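Planner notes, part whatever. The queue bug is dead (I think)

November 24, 2020

Quick one because I have a build running and it takes long enough to type in. Long enough to make coffee too but I already did that.

So last time I complained about the pick planner stalling. It would get a list of bricks from perception, choose one, start the approach, then the list would refresh mid-motion and the brick it had chosen had a new ID. Planner goes looking for the old ID, can't find it, stops. Sits there. No error, no timeout, just a happy little "waiting" in the log. I lost most of January to a version of this same thing back when we were still on the old tracker, and I swore I'd never key anything on a detection ID again. Guess what I did.

Kevin Fahy found it, not me. He was reading the log for something else completely and asked why brick 7 turned into brick 32 between two lines. Good question Kevin.

The fix, for the two people who asked:

Tracks now own the identity, detections don't. A detection comes in, gets matched to a track by position first, then color, then size. If nothing matches inside the gate it opens a new track. Planner only ever sees tracks. When a track goes stale the planner gets told so and has to pick again. That's it. Should of been like this from the start.

Position first was the bit I argued about. Aba Amegashie wanted color first, and on a tidy table she'd be right. But there's a lot of yellow on this one, and color first happily swaps two yellow bricks if they're close enough. Then your target hops sideways while the arm is on its way down. Not fun to watch.
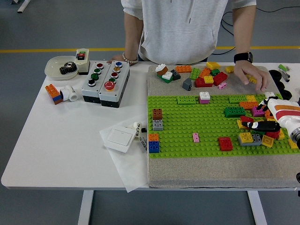

Working table, hand and bricks on the green baseplate.

The stacks are the other headache. A red brick topped by a yellow one comes back from the segmenter as one blob about half the time, and as two bricks side by side the other half. Both wrong. I have a hack in there now that checks height – if the depth inside one blob is flat but too tall for a single brick, call it a stack and take the color from the top. Works for two high. I haven't tried three and I'm not going to this week.

Same colour on the board and on the felt used to trip us up too (a green brick on a green baseplate, who would have thought). For those I gave up on color entirely and use the height step. Edges are ragged but you only need the center and the long axis to grasp it. Dark green is easier than light green. The light ones still drop out when there's a shadow over them, and the shadow is usually the arm's own. Predicting where the arm shadow lands is on the list. Way down the list.

Then the person problem. Someone reaches in, perception loses whatever is under the fingers, and the tracks there go stale. Old behavior: planner decides those bricks are gone and replans everything. Fingers lift, bricks are back, replans everything again. You get a lot of twitching. New behavior: if a track disappears and there's a hand mask over it, mark it "covered" and hold. Don't delete, don't target. Only start the stale timer once the hand mask has moved off.

Simple, except the hand mask was trained mostly on bare arms. So sleeves, watches, bracelets all came out patchy. A dark smartwatch was a hole in the mask, and through the hole the tracker would see "dark gray brick". We had a wrist brick. It had an ID and everything. I dilated the mask way more than I like and the wrist brick went away, but now a hand near the board covers more than it should and the planner sits on its, well, hands. Tradeoff. I'd rather it wait.

Numbers, since I always get asked. Replay set is 2552 snapshots pulled from the logs. Before the change the target ID flipped in 1835 of them, which is embarassing to type. After, 32. I went through all 32 by eye and most were stacks getting split in two, so see above.

Also moved the replay tool out of my scripts folder and into the repo, finally. It's called Nellville. All our tools have fake town names, the logger is Bunavville, I don't make the rules (I do, I made that rule). Nellville takes a log, runs the tracker over it, and dumps a side by side of old and new targets. You can scrub. You can't scrub backward yet. If you try it crashes, so don't.

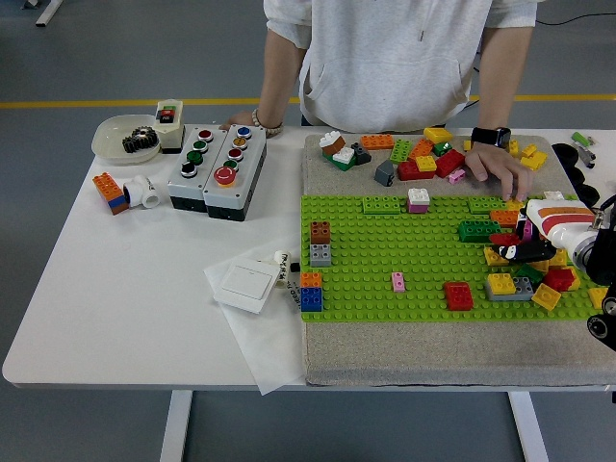
Next is the release step, and that one is control not perception so it's a different kind of pain. The gripper opens fine in free space. Low down, close to other bricks, the fingers need room to spread and the planner has no idea about that. It checks the approach for collisions with the fingers closed on the brick and then just assumes opening is free. So you place one nicely and nudge its neighbor on the way out. The cheap fix is to check the swept width of the fingers at the place pose and rotate the grasp if it doesn't fit. Slower fix is a partial open, then lift, then open the rest. I'm doing the cheap one first and if Kevin asks it was always the plan.

One thing I did get working on the control side – the speed limit near hands. It's a plain distance scale. Far from the hand mask, full speed. Closer, slower. Inside the last band it stops and waits. I had it as a hard switch before, fast or stopped, and it chattered like crazy right at the threshold. Now there's a ramp plus some hysteresis and it's much calmer. This is on top of the normal safety stuff, not instead of it, before anyone emails me. The e-stop does not go through my code and never will.

Anybody using the Londska branch: please don't pull today. I renamed the config keys and haven't updated the launch files, so it'll start up with defaults and the default gate is huge. Everything matches everything. I'll push the rest tonight or first thing tomorow.

Oh and Chowdhury (the grasp scorer, not a person, also a town name, sort of) still prints its debug lines at info level. Known. I keep grepping past it.

Build's done. Two warnings, same two as yesterday. Going to run the stack cases again and then go home.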